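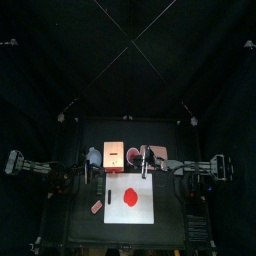
A reader of the first version of this page wrote in to ask why the cables have to be re-dressed before the grippers are touched, when it is the gripper that drops things. The order matters. A tight cable pulls on the wrist, and a gripper zeroed against that pull will be wrong again as soon as the cable is freed.

The steps below cover the two-arm table cell at Ekmont, the one with the black fabric enclosure. The Nurnier cell uses the same arms on a different table and has its own page.

When to do it

Service the cell every 3,000 cycles. The counter on the Braka controller shows a reminder at 2,950, and the job can be done at any point after that. Do not start it with a run still queued.

You will need

Hex keys, metric
Reusable cable ties, narrow
Lint-free cloths and the mild cleaner from the cell cupboard
Feeler gauge
The Gauthier log sheet

1. Make the cell safe

Pause the queue and send both arms to the park pose. Switch off motor power at the controller and leave the 24 V supply on, so that the joint encoders keep their position. Hang the lock-out tag on the motor switch. Support each arm by hand before releasing a brake; the links drop under their own weight.

2. Clear and clean the table

Take off everything loose, including the whiteboard and its marker. Wipe the tabletop from the back edge to the front. Clean the whiteboard separately and let it dry before it goes back. Any residue left under it will make it creep during wiping tasks, and the arms will then be working to a board that has moved.

3. Dress the arm cables

Work from the base to the wrist, one arm at a time. Cut no ties until you have seen where each one sits. At every joint, turn the link by hand to both ends of its travel and watch the cable. It should bend in a loose curve and never go straight. If it does go straight, open the tie nearest the base and feed some slack forward.

Check the bundles below the arms last. They should hang clear of the table frame – a bundle that rubs will wear through on the inner side, where it is hard to see.

4. Check the brackets

Try each bracket on the table edge and on the enclosure frame with a hex key. Nip up any that turn. If a bracket on the table edge has shifted, stop and run the full table calibration before going on.

5. Zero the grippers

Restore motor power. Close each gripper on nothing, at the lowest force setting, and read the gap at the fingertips with the feeler gauge. If the gauge enters at one side only, the fingers are out of line: loosen the two screws on the finger mount, close the gripper again and retighten them while it is shut. Then store the new zero from the gripper page of the controller.

6. Return to service

Put the objects back and run the slow test routine with the left arm, then the right, then both. Reset the cycle counter, fill in the log sheet and remove the tag.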